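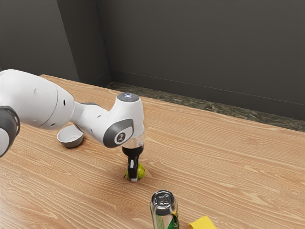
Fig. 1. Simulated tabletop, gripper down at the lime, with the bowl, the can and the yellow block left on the table.

Week 4: house rules for running an arm

OK, so last week we got as far as the safety standards, and I promised you the less official stuff, meaning the habits I want in your hands before anyone books time in the Drarketley lab. Yes, they apply in simulation too! Signe Amundsen (she ran this course before me) used to say you drive the real arm the way you drove the fake one, and after grading 21 of your logs I believe her.

Clutter first. Look at how close the forearm passes to the bowl in Fig. 1. Your planner needs to know about that bowl, and about everything else within reach, even if your task only mentions fruit. Put it all in the collision model.

Approach from above when you can, and slow down for the last stretch. I like about 200 mm of slow travel, which feels endless the first time (sorry). If you're going all the way down to table level, set a floor limit so a bad number can't push the fingers into the wood.

Then speed. Start every new program at the lowest setting and get 2 clean runs before you touch the slider. Write down what you changed. "Tweaked it a bit" isn't a log entry, folks.

On the real arm, one person holds the stop button and does nothing else. No phone, no typing, no helping with the can that rolled away.

Aaliyah Marchand has the sign-up sheet for the October slots, and she'll want your risk sheet before she gives you one. Read the Girard chapter up to the part on grip force. We'll pick up there.

This site uses cookies to remember your settings. Accept | Manage preferences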